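The gray couch, two years in

A few people asked how the couch is holding up, so I'm finally writing the update I said I'd write last June. Short version: it's fine, I'd buy it again, but I'd pick a different arm.

For anyone new, we moved into the place on Sturton with a brown leather sofa that had belonged to Archie Carnegie's parents. It was free and it was heavy and it stuck to your legs all summer. When one of the seams opened up along the back we decided to replace it with something in fabric. We looked at two. One was the Vornell, which is deep and low and looks good in a big room. The other was the Besiscombe, which is shorter and sits higher off the floor. Our front room is narrow, so we went with the Besiscombe.

Choosing the fabric took longer than choosing the couch. The store mailed us swatches and I taped them to the wall next to the window and left them there for most of a month. The plain white looked cold by late afternoon. The oatmeal one turned yellow under the lamp. We ended up with a pale color between gray and beige, in a tight weave with lighter and darker threads mixed in. From across the room it reads as one color. Up close it's speckled, and I think that's what has saved it. Crumbs and lint don't jump out at you the way they would on a flat color.

The whole thing came to a little over $1000 with delivery, which was more than we had planned on. Tin-yau Au from downstairs helped us get it through the door. We had to take the legs off and stand it on end, and there is still a mark on the door frame that I keep meaning to paint.

Now the wear. The seat cushion on the left gets the most use, and it has softened more than the others. I swap the cushions when I vacuum and that has mostly evened it out. The fabric hasn't pilled on the seats. It has pilled a bit on the front of the right arm, where I rest my wrist when I read, and I go over it with a fabric shaver now and then. That's my complaint about the arm - it's square and hard-edged, and anything you lean on it rubs along one line. The rounded arm was the same price.

Spills so far: coffee, soy sauce, and a glass of something purple at a birthday. The coffee came out with cold water and a white cloth. The soy sauce took 3 tries with dish soap, and I had to wet the whole panel so it wouldn't dry with a ring. The purple stuff landed on the back, down low, and I didn't get all of it. That side faces the wall.

My regular cleaning is simple. I vacuum with the soft brush, pull the cushions and do the gap underneath, then go over the seats with a barely damp cloth, always in the same direction. I tried one of those spray cleaners from Lo, the hardware store on the corner, and it left the fabric feeling stiff for a week. I wouldn't bother.

Next on my list is the throw pillows. The two we have are from the old sofa and they're too dark for this one. I'm leaning toward a rust color, or maybe a dull green. I'll order swatches again and tape them to the wall.
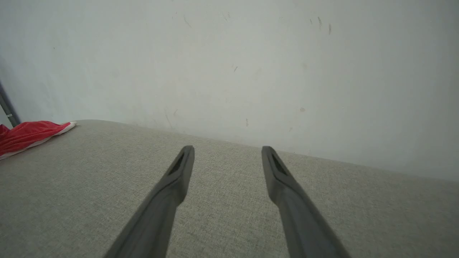
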